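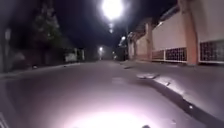
Hòa Đoàn reckons we should have put the aerial up first and argued about the radio afterwards, and looking back at the log that's probably fair. We spent three weeks on the receiver side. The wire went up in an afternoon.

Project report, group 4. Low-power beacon on 40 metres

What we set out to do

Build a small CW beacon, run it at low power from the roof of the Memska building, see how far it gets heard. Two parts: the transmitter (kit, modified) and the aerial (home made, end-fed). Beacon keyed by a microcontroller, callsign and locator then a five second carrier. Operated under our supervisor's licence and only with him in the building, so no overnight runs. This limited us more than anything else, see Results.

Transmitter

Nivex board, the older one with the through-hole parts. Output measured at 489 milliwatts into a dummy load on a 12 volt supply, a bit less on battery. Low-pass filter rewound twice. First time we used the wrong toroids (yellow, should have been red) and the second harmonic was dreadful. Second time one winding was short by a turn. After that fine, see table in the appendix.

Keying clicks. Quite bad at first, one of the other groups could hear us thumping across their receiver in the next lab. Slowed the rise time with a capacitor and a resistor on the keying line, clicks mostly gone. Would have liked to see this on a proper scope but the lab one was booked out every Thursday, which was our day.

Drift: cold start to settled took 32 minutes. We put the board in a biscuit tin with foam round the crystal and it got better but we never re-measured it properly, so no figure.

Aerial

End-fed half wave, 20 metres of wire near enough, 49:1 transformer at the feed end. Transformer wound on a Tôn core, cheap, got slightly warm on the 100 watt test (this was on the supervisor's own rig, to see if the transformer would stand it, not the beacon). SWR was 2.4 when we first hoisted it. Trimmed the far end in small bits, got to 1.3 and stopped as we were losing light and had no more wire if we went to far.

Far end tied to a fibreglass pole on the stair housing. Pole bent more than we liked in wind. Guy it next time.

Results

Reports came from the Weltomen receiver network plus a few emails. Best distance around 4,000 km, one report only, mid afternoon, very weak and the locator was only partly copied. We have counted it but a stricter group might not. Most reports were far closer in, daytime, much as you'd expect on 40. Nothing at all on two of the run days. One of those was our fault, coax plug not screwed home. The other we can't explain.

Evenings would have been better for distance and we knew that when we planned it. Should have asked for later access in the first week, by March all the slots had gone.

Problems

Locator was wrong in the keyer code for the first run (two letters swapped). Reports from that day have been corrected by hand in the spreadsheet, marked with a star.
Logging was in three different notebooks, some in local time and some in UTC. Took ages to sort out.
Battery box lid cracked. Taped.
No noise measurements taken on the roof before we started. The lift motor puts out a buzz over half the band and we only found that when we tried listening from up there.

If someone carries this on

The board and the aerial are in the grey crate in the store, transformer is labelled. Keyer code is on the shared drive, use the version with "fixed" in the name. Re-do the drift test with the tin closed. Try a second aerial at right angles and swap between them every ten minutes, we wanted to and ran out of time. And write everyting in UTC.

Appendix has the filter readings, the wiring sketch and the full log.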